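Vunine Shelf Attendant, two-arm model

For back rooms, break rooms, sample stores and small shops

The Vunine is a two-arm machine on a wheeled base that faces bottles, wipes shelves, folds cloths and fetches things from one side of a room to the other. It does these jobs slowly and it does them again tomorrow. If you want something that dances at trade shows, Hiller makes a very nice one.

What it does in a working day

Most of our customers start it on shelves. You show it a tidy shelf once, labels out, and it will put the shelf back that way every time it passes. It works with plastic bottles, jars with lids, cartons and most boxes a person would pick up with one hand. It will not open anything. We had a customer ask for that and then withdraw the request after a meeting we weren't invited to.

Cloth took us longer. A bottle stays the shape it was when you grabbed it, and a cloth is a different object every four seconds. The current software picks up a cloth by whatever part is highest, lets it hang, looks for a corner, and then looks again. Folding a plain dish towel takes two minutes. Marta Romaniuk, who runs our training room, can do one in three seconds while talking on the phone, and does so in front of customers even though we have asked her to stop.

What it changes for the people who work there

We get this question before the price question, so we'll take them in that order.

Nadent, a dental supply office with a showroom and a staff kitchen, has had a Vunine since October. Before that, restocking belonged to whoever was newest. Now the newest person looks after the machine, which they report is the same job with a login. Their office manager, Philomena Mac Suibhne, sent us a list of what had changed, and we print it with her permission:

The drinks shelf is full at nine in the morning.
People stopped leaving empty jars on it, having been stared at by a camera while doing so.
Two people who used to split the closing chores now leave on time and take turns checking the overnight log.
The log is boring, and they would like it to be shorter.
Somebody has to move the office chairs out of the way every evening. It used to be that no one moved the chairs, ever.

We have since made the log shorter. The chairs are still your problem. The Vunine will steer around a chair if there is room and will stop politely in front of it if there isn't, and it can stay polite until morning.

No customer has told us they let someone go over a Vunine, and if you are planning to, please do the arithmetic first. It is slower than a person at everything on this page. What it's good for is the hour of small work at the end of a shift that gets done badly by people who have their coats on already.

Training it in your own room

A Vunine arrives knowing bottles, boxes and towels in general. It doesn't know yours. Setup takes 5 working days on site, and one of your people should be there for all of them. Malachy Gallagher leads most of our installs. He'll ask for a corner with ordinary lighting and the stock you really use, so please don't tidy up for him. He has driven a long way to see the mess.

Each new task needs 50 demonstrations, done by guiding the arms by hand. Your staff can do these themselves after the first day. It's easy on the back and hard on the patience, and a radio helps. Swap people in and out if you can, as a machine taught by one person picks up that person's habits. We have a unit in the field that sets every bottle down twice, very gently, and we know exactly who taught it.

Specifications

Arms: two, with black two-finger grippers
Cameras: one at each wrist, one on the mast
Lift per arm: 5 lb
Charge cycles before battery replacement: 2000
Power: ordinary wall outlet
Floors: carpet, tile, sealed concrete. Not gravel. One customer has tried gravel.
Noise: quieter than the refrigerator it will be parked beside

What's in the crate

Base, mast and both arms, charging dock, spare finger pads, emergency stop on a lanyard, and a printed manual of 129 pages. Hildegard Eichhorn wrote the manual and would like it known that the section on cleaning the finger pads is on page 12 and has always been on page 12.

Extras

Mendes soft finger pads, for glass and anything with a glossy label
Second charging dock
Tall mast, for top shelves
Extended on-site training, booked by the day

Support

Call or write during office hours and you'll get Áine Mulcahy or somebody sitting near her. Have your serial number ready. It's on the back of the base, low down, in a spot chosen by an engineer who has never had to read it.

Remote help is included for the first year. We can see the log and, if you switch it on, the wrist cameras. They're off to us by default. Please tell your staff about them anyway, before the machine does its first round, and show them where the switch is. The installs that go badly are mostly the ones where people came in one morning and found it already there.

Ordering

Prices depend on the mast and the number of training days, so we quote by letter. Send us a rough floor plan, a list of what's on your shelves, and the name of the person who does the job now. We'd like to talk to them first. 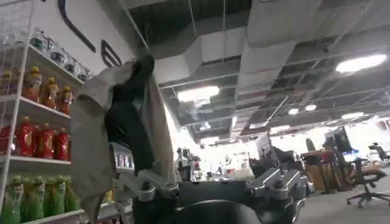
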